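Valisgate bench cell, equipment plan and data card

Rev of 6/9/20. Maintained by Seija Valtonen, comments to Venla Valtonen. Replaces the budget sheet that was floating around, please delete your copy.

What this is

Recordings from the simulated cell plus the shopping list they're meant to settle. We rendered first so we don't buy twice. One arm, one gripper, small colored blocks, dark mat on a concrete floor. The real cell gets ordered in November if the numbers hold.

Not a benchmark. Don't cite it as one.

Contents

episodes/ 19 runs, one folder each
views/ gripper view and outside view
quotes/ Piva, Lauritsen, Ristov (scans, not all of them legible)
layout/ floor plan, mat outline, clearances
budget.csv the only copy that counts

One run has no outside view, so 18 are usable if you need both. Left it in, the gripper view is fine on its own. Filter on has_both.

Views

Gripper view looks out past the open fingers. Wide base along the bottom of the picture, blocks come up beyond the tips. Good for finger clearance, bad for anything else. Colors are flat and clean, which a real camera won't give us, so don't use it to argue for the cheaper camera. Venla already tried. 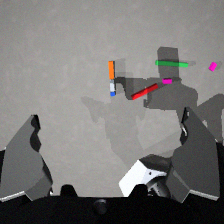 Gripper view, fingers open, colored blocks beyond the tips.

Frames from the two views are stored seperately. Same file numbering but don't assume they line up to the frame, check the time column.

What we need to buy

Arm. The big one. Jointed arm with enough reach to cover the whole mat from its base, because moving the base later means drilling the floor again. Two quotes in, Piva and Lauritsen. Piva is cheaper on paper, base plate not included. Lauritsen includes it plus the cable set. Ask both for the price delivered and standing on our floor, then compare.

Gripper. Two-finger. Budget for spare fingertips on day one, they are the part that will get chewed up. Want 2 spare sets. The coupling between wrist and gripper is its own line in every quote and easy to miss, we missed it the first time round.

Mat. Cheap. Order oversize and trim. Dark gray, matte finish.

Blocks. Set of colored bars, different lengths. Ristov will cut to size, minimum order is more than we need. Fine, take the minimum.

Cameras. One at the gripper, one outside on a post. Outside one needs a proper mount. Do NOT zip-tie it, we did that in the old room and every recording from that week had to be binned.

Floor work. Bolts, tape, moving whatever storage is too close. Facilities bills this back to us so it goes in the budget, not under "misc".

Space

Simulated layout has one large box and a second big wood-edged structure standing behind the arm. Kept them in on purpose, the real room will have stuff in it too and the reach check ought to see it. If you strip them for speed put them back before running clearances. 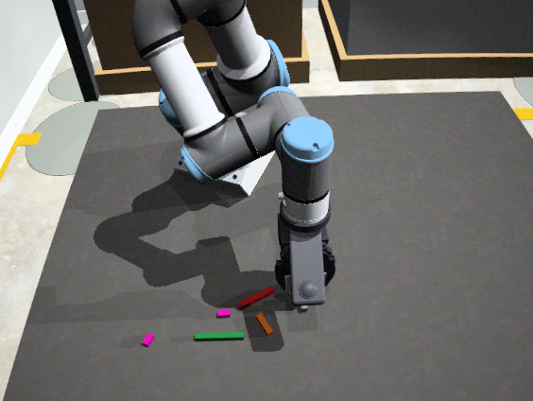

Clearance number in layout/ is for the arm swinging at full stretch, nothing in the gripper. Add to it for a long part. Yellow floor lines in the sim are decoration and don't match any real safety zone, the real ones get laid out after the risk assesment, which is also not free and also in budget.csv now.

Shadows. The sim arm throws a big one over the mat and it lands on the work area. Real lighting could be worse or better, no idea yet. Put in a line for 3 lamps. If we end up not needing them the money goes to fingertips.

Order of purchase

1. Floor work and power. Longest wait.
2. Arm and base plate together, same supplier, same truck.
3. Gripper and coupling.
4. Cameras, mounts, lamps.
5. Mat, blocks. Any time.

Don't let the gripper arrive before the arm. Warranty starts on delivery with all of these people.

Known problems

budget.csv has prices with and without tax mixed in one column. Seija is fixing it.
Lauritsen quote expires before our order date. Ask for an extension in writing.
No line for training. Needs one.
Block colors are named differently in the early runs (pink, magenta). Same blocks. Use the lookup file.
Maintenance contract: Piva only quotes it yearly, haven't asked Lauritsen.

Use

Inside Valisgate only until the quotes folder is split off. Episodes on their own can be shared, ask Venla first.

Changes

added floor work
added lamps
took out second arm (no money)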